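Treltero to Add Stone and Countertop Showroom at Rulside Distribution Center

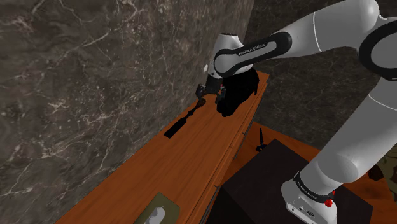
Wood countertop against a dark brown marble wall. Rendering.

RULSIDE, Apr 5, 2023 – Treltero, a supplier of countertops and wall stone to builders and remodelers, will open a 2,435-square-foot showroom at its Rulside distribution center in September. The showroom will be open to trade customers and, for the first time, to homeowners buying without a contractor.

The space will take over the front section of the building, which has been used for offices and sample storage. Office staff will move to the second floor. Warehouse pickup will stay at the rear entrance on the same hours as now, and existing accounts will not need to change how they place orders.

Customers will be able to see full slabs of marble, granite and quartzite standing upright, along with finished lengths of wood countertop in several species. Treltero has sold wood counters by special order for nine years but has kept only small samples on hand.

"People pick a stone from a four-inch square and then the slab shows up and the veins go somewhere they didn't expect," said Fernanda Bastos, general manager of Treltero. "We want them to stand in front of the piece they are buying. If they are putting wood next to it, they should be able to look at both under the same light."

The showroom will carry the Akinola line of oil-finished wood countertops and the Farard range of polished wall panels. Farard panels are cut from natural marble and backed for use on interior walls, including behind counters and in entryways. Both lines will be kept in stock at Rulside, with standard sizes ready for pickup within two business days. Custom lengths and cutouts will continue to be made to order.

Slab reservations will also change. Starting in September, a customer can tag a slab in person and hold it for up to four weeks with a deposit. The deposit is applied to the final invoice. Slabs now on hold under the old terms will be honored through their original dates.

Oluwaseun Abubakar, who joined Treltero as a stone buyer and now runs the Rulside yard, will manage the showroom. He will oversee a sales staff that includes current employees and new hires. Openings for sales and slab handling positions will be posted at the Rulside front desk this summer.

"Most of our contractors already walk the yard with me, and they can keep doing that," Abubakar said. "The difference is for their clients. A homeowner shouldn't have to put on a hard hat to look at a piece of marble."

Construction work on the front section is limited to flooring, lighting and display racks – the loading area and parking lot are not affected. Deliveries will run as usual during the work.

Appointments will be recommended for slab viewing but not required. Opening hours and the exact opening date will be announced later.

About Treltero
Treltero supplies natural stone, wood countertops and interior wall panels to builders, remodelers and fabricators. The company operates its distribution center and slab yard in Rulside.

Media contact
Fernanda Bastos, General Manager, Treltero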